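Phelan Screen Fund: Progress Report
Project: Plirulum (television drama, single season)
Reporting producer: Cetau
January 2026

You asked for a plain account of where the series stands, so I'll start with the part I am least sure of. The publicity plan is ahead of schedule and the show is behind it. Our lead actress has given more interviews about Plirulum than we have finished episodes of it.

Shooting in Groldale wrapped in August, as reported last time. Since then 2 episodes have been locked and a third is close. The rest exist as rough cuts of uneven quality. The network has seen the locked ones and says it is "very excited." They said the same about the first script, before asking us to change the ending, so I have not counted it as progress.

Casting news first, as it's what most people ask about. The talk show appearance got us a lot of attention for a day and a half, nearly all of it about a remark on marriage that has no connection to the series. The agency we hired for publicity calls this a success. Their summary says 99 percent of the coverage was "positive or neutral." I asked how much of that was neutral and have not had an answer. I would like to hold back their second payment until I do, and I need your approval for that, as it comes out of the Phelan portion of the budget.

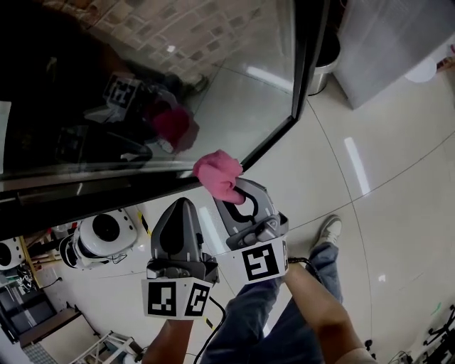

The trailer went out on our own channel without paid promotion. It picked up 3,000 views in its first week. The agency had told us to expect many times that on the strength of the cast alone. I never believed the forecast and said so when it was made, but I also signed off on the plan, so I'll take my share of the blame. The comments were mostly from fans of the lead's last serial asking whether her co-star from that one is in this one. He isn't.

Music is a problem. The title song was meant to be sung by someone with a following, and the offers we made were turned down. We now have a demo by a session singer that the director loves and the network finds "a little sad." It is a sad show. I'd keep the demo and spend the difference on the sound mix, where the outdoor dialogue still needs work. A decision either way would help the editors, who are cutting the opening titles to a temporary track.

On money, we are inside the total but not inside every line. Wardrobe ran over because the wedding episode was rewritten after the outfits were made. Travel came in under. I've moved the savings across and marked the change in the attached sheet. The reserve hasn't been touched, though I wouldn't promise that for the next period.

The network has also floated a weekend launch party with a red carpet. They would like the fund to pay half. I can't find any evidence that the last one they held brought in a single viewer, and I have asked them for some. My advice is to say no for now.

What we plan to deliver in the next 90 days:

Episode three locked and sent to you
Final decision on the title song
Sound mix started on the first two episodes
A revised publicity plan, with targets we can check
A written air date from the network

The last item matters most. We have been given three dates by phone and none on paper. Until one arrives in writing I would treat any announcement about a spring premiere as gossip, including the ones that come from our own cast.

Cetau, for the Plirulum production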